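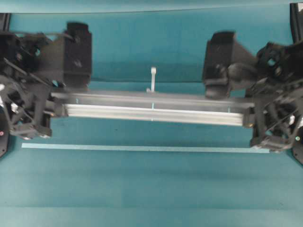
매장에서 자를 길이만 말하면 그 자리에서 값을 알 수 있어야 한다는 것이 레흐 피옹테크의 말이다. 지금까지는 견적을 받으려고 전화를 두 번씩 걸었고, 자투리를 사려면 창고 문 닫기 전에 직접 가서 뒤져야 했다고 한다.

**호브빌, 알루미늄 프로파일 절단 판매 창구 쿠론에 개설**

2019년 8월 21일

건축·가구용 금속 자재 유통업체 호브빌(Hovville)은 오는 9월 쿠론(Kuron) 물류 창고 1층에 알루미늄 프로파일 절단 판매 창구를 연다고 밝혔다. 그동안 원장 단위로만 팔던 프로파일을 고객이 원하는 길이로 잘라 한 개부터 판매한다. 개인 고객과 소규모 공방, 학교 실습실이 주된 대상이며 사업자 등록 여부와 관계없이 이용할 수 있다.

호브빌은 지금까지 시공업체와 가구 제조사를 상대로 도매 위주의 영업을 해 왔다. 소량 주문은 전화로 접수한 뒤 담당자가 재고를 확인하고 다시 연락하는 방식이어서 답변이 이튿날로 넘어가는 일이 잦았다. 새 창구에서는 직원이 단면 규격과 길이, 수량을 입력하면 자재비와 절단비가 따로 적힌 견적서가 바로 출력된다. 견적서를 받았다고 해서 구매해야 하는 것은 아니다.

**취급 품목과 절단 조건**

개설 시점의 취급 단면은 정사각 홈형, 직사각 홈형, 앵글, 평철형, 사각 파이프 등 400종이 넘는다. 표면 처리는 무도장과 은색 아노다이징을 상시 재고로 두고, 흑색 아노다이징은 주문을 받아 공급한다. 브래킷, 너트, 마감 캡 같은 부속은 창구 옆 진열대에서 낱개로 판매한다.

직각 절단은 당일 처리가 원칙이다. 다만 한 번에 20개를 넘는 주문이나 각도 절단이 들어간 주문은 접수 다음 영업일에 인도한다. 구멍 가공과 나사 가공은 창구에서 접수만 하고 작업은 협력업체인 칼리노프스키(Kalinowski)가 맡는다. 가공 도면은 손으로 그린 것도 받지만 치수와 기준면이 반드시 표시되어 있어야 한다. 치수가 빠진 도면은 접수하지 않는다.

절단면의 거스러미 제거는 기본 절단비에 포함된다. 톱날 두께만큼 줄어드는 길이는 고객에게 청구하지 않는다. 절단을 마친 자재는 치수 불량인 경우를 제외하고 반품할 수 없으므로, 작업 전에 고객이 절단표를 확인하고 서명하게 된다.

**자투리 판매**

창구 뒤편에는 자투리 판매대를 따로 둔다. 절단 후 남은 자재를 단면별로 모아 무게 단위로 판매하며, 길이 1,000mm 이상은 자투리로 분류하지 않고 일반 재고로 되돌린다. 자투리 목록은 온라인에 올리지 않는다. 예약과 전화 문의도 받지 않으며 현장에서 고른 순서대로 판매한다. 자투리를 다시 잘라야 할 때는 일반 절단비가 적용된다.

창구 운영을 맡은 우르슐라 그라보프스카 소매 담당 부장은 "선반 하나, 작업대 하나를 만들려는 분들이 원장을 통째로 사서 절반을 남기는 경우를 많이 봤다"며 "필요한 만큼만 사 갈 수 있게 하는 것이 이번 창구를 여는 이유"라고 말했다. 그는 이어 "처음 몇 주는 대기 시간이 길어질 수 있으니 수량이 많은 분은 절단표를 미리 적어 오시면 좋겠다"고 덧붙였다.

**시범 운영에서 나온 의견**

호브빌은 정식 개설에 앞서 인근 공방과 거래처를 대상으로 시범 운영을 진행했다. 참여자들은 견적 속도에는 대체로 만족했으나, 부속 진열대의 규격 표시가 작아 홈 폭이 다른 너트를 잘못 집는 일이 있다고 지적했다. 이에 따라 진열대 표시를 홈 폭별 색상으로 바꾸고, 맞춰 볼 수 있는 단면 견본을 진열대마다 걸어 두기로 했다. 창고 출입구와 창구 출입구를 분리해 달라는 요청도 반영되어 일반 고객은 동쪽 문으로 드나들게 된다.

카드 결제 단말기는 창구와 부속 진열대 두 곳에 설치된다. 기존 도매 고객의 외상 거래 조건은 바뀌지 않으며, 도매 주문은 종전대로 2층 사무실에서 접수한다.

**배송과 포장**

길이가 긴 자재는 승용차에 싣기 어려운 점을 고려해 유료 배송을 함께 운영한다. 배송 지역은 쿠론 시내와 플로르니블레이(Plornivley)이며, 그 밖의 지역은 화물 편으로 보낸다. 직접 가져가는 고객에게는 양 끝 보호 캡과 묶음 끈을 무료로 제공한다. 차량 지붕에 싣는 작업은 직원이 도와주지만 고정 상태는 운전자가 직접 확인해야 한다.

호브빌은 개설 후 5주 동안 직각 절단비를 받지 않는다. 각도 절단과 협력업체 가공은 이 행사에서 제외되며, 도매 주문에도 적용되지 않는다.

**문의**

호브빌 홍보 담당 게노베파 소브차크
취재 및 사진 자료 요청은 홍보 담당에게, 자재 규격과 재고 문의는 쿠론 창구로 하면 된다.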